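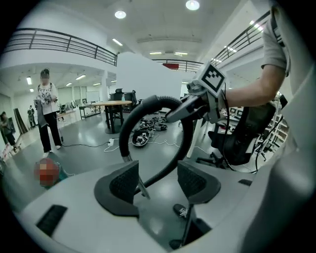

Slide 1. Corrugated hose, two hand-held grippers, marker block on the second one.

Talk notes, Prornach software track, 6 Jun 2020

Start with the state problem. A hose has no fixed pose, so the planner works on a centerline of 97 nodes. Both grippers report into one clock – say this early, the sync slide depends on it.

Relley does perception, Valtaston does planning. Tracker drops a marker pose when reprojection error passes the limit, then coasts on the last velocity. Mention the 347 logged sequences. Skip the solver comparison if short on time.

Slide 2. Two-handed grip, one cube marker on each side of the housing.

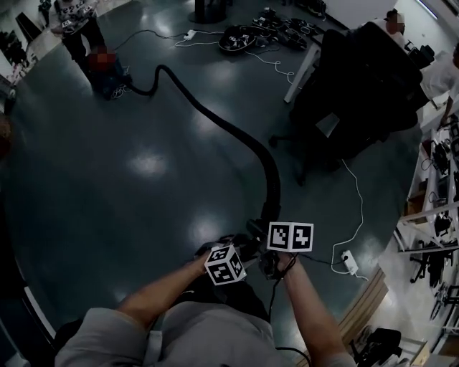
Does the planner need a full physics model of the hose?
It uses a bending-energy term and a length constraint, solved again at every control step.

Next: replay tool. Show the timeline view, then the failed fits. More than 557 came from twist, which the centerline does not carry. Open item – add a twist angle per node.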